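Povow (film)

Povow is a feature-length drama with a good deal of gentle comedy in it, set over a single summer in the made-up river town of Salazar. It runs 105 minutes, and it is probably best known to the people who love it as "the one with the ferry," although the ferry itself takes up a fairly small part of the running time. The title is the name of the old boat at the center of the story, and is pronounced by everyone in the film with the weight on the second half of the word, except for the grandmother, who says it the other way around and will not be corrected.

Plot

Mirneo, a piano tuner in her fifties, comes back to Salazar in July to sell the house she grew up in. She means to stay for a weekend. The buyer is late, the papers are wrong, and the only way across to the county office is the Povow, a flat little ferry run by her younger brother Dritero, to whom she has not spoken since their father's funeral. He takes her fare without a word on the first crossing, and on the second crossing he gives her the wrong change, which she counts out loud.

From there the story goes back and forth across the water quite literally. The weekend becomes a week, and then most of the summer. Mirneo begins tuning the neglected upright piano in the ferry waiting room, one string at a time, mostly because she can't stand to sit next to it. Dritero, meanwhile, has received a letter telling him that the crossing will close when the new bridge opens, and he has been hiding it from the town in a tackle box. Their grandmother knows about the letter, the house, and the funeral quarrel, and spends a good many cheerful scenes pretending to know nothing at all.

In the last half hour the siblings finally talk, during a long night when the engine gives out in the middle of the river. What they say is heard only in part, under the sound of the water. The house is sold after all. The final scene takes place on the half-finished bridge, where Mirneo listens to somebody practicing scales down in the waiting room and notices that one note has already gone flat again.

Themes

Much of the film has to do with the small chores people do for one another when they can't manage an apology. Nobody in the family says sorry at any point, but engines get oiled, soup gets left on steps, and a great many shirts are ironed. The river is often taken to stand for the quarrel itself, and there is something to that reading, though the film is also plainly fond of the river for its own sake and likes to sit and look at it for a while.

Music is used sparingly. For the first hour there is no score at all, only the single notes of the piano being tuned, and the tune they belong to is not played all the way through until the engine scene.

Production

The script began as a short stage play with only two characters and a bench. The grandmother was added when it was rewritten for the screen, and she took over so thoroughly that her part had to be trimmed twice. Filming lasted 28 days, nearly all of it outdoors, and the crew made some 440 crossings in the boat, counting rehearsals. The waiting room was built from scratch on the bank, with a real piano inside that was put out of tune on purpose before the first day and allowed to improve as the shoot went along, so the scenes there had to be filmed in story order.
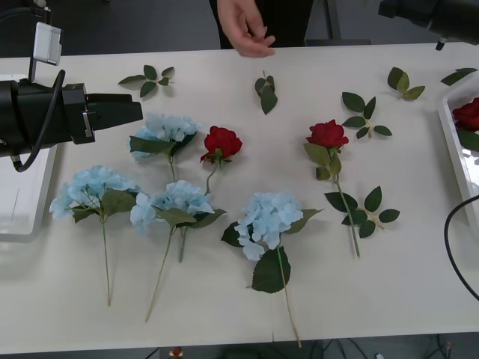

Release and reception

Povow was first shown on 11/02/2020 to a seated audience of 600, and it then went on to a modest run in smaller theaters before finding most of its viewers at home. Early notices were kind but a little puzzled, and several complained that the first hour was slow. Viewers who came to it later have tended to be more patient, and the grandmother's scenes in particular are passed around with real affection.

The engine scene remains the part most argued over. Some people feel cheated at not being able to hear the whole conversation, and others have watched it many times over trying to make out the missing lines. The home release has subtitles for the scene, but they give only the words that can be heard and mark the rest as "river."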